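# The sapphire sorter of Stokevel

The owner of Sernis Gems does her grading on Saturday mornings, when the light in the Stokevel shop is decent and her customers are still in bed. She has been buying and selling rough sapphire for most of her working life, and she'd like it known that she isn't rich.

"People hear 'gem dealer' and picture a yacht," she says. "I've got a ute with one door that opens."

Her stock comes out of old creek gravels, a bucket at a time, and most of it is rubbish. Of the last parcel, 2,229 stones by her ledger, she kept 162 for cutting. The rest went to a bloke who sells them by the scoop at markets.

"He makes more than I do," she says. "I try not to think about it."

What she looks for is colour first, then shape. Parti stones, the ones that go from blue to yellow in the same crystal, used to be thrown back. Now brides ask for them. "Twenty years ago you couldn't give them away. Then someone called them 'mermaid' and I had to put the prices up. It was my duty."

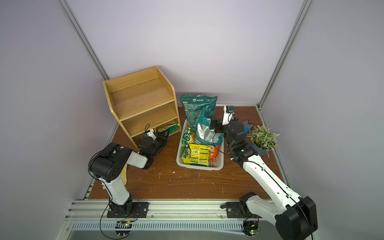 *3 min read*

She is less cheerful on the subject of online listings. A seller trading as Brekari once offered her an "ultra rare museum grade" rough, which arrived in a padded envelope and was bottle glass.

"Lovely bit of glass, mind you. I've still got it. It holds the door open."

Heat treatment gets a longer answer. She doesn't mind it, provided the buyer is told, and she writes it on every receipt in capitals. Her cutter, at Kirkegaard Lapidary, won't touch a stone until he's seen the paperwork. He also loses up to 70 per cent of the weight in the cutting, a figure she quotes to customers before they fall in love with anything.

Her advice for a first buyer is to spend little, carry a 10x loupe and look at the stone outside.

"And if the bloke won't let you take it outside," she says, "go outside anyway, and keep walking."

The shop shuts at noon.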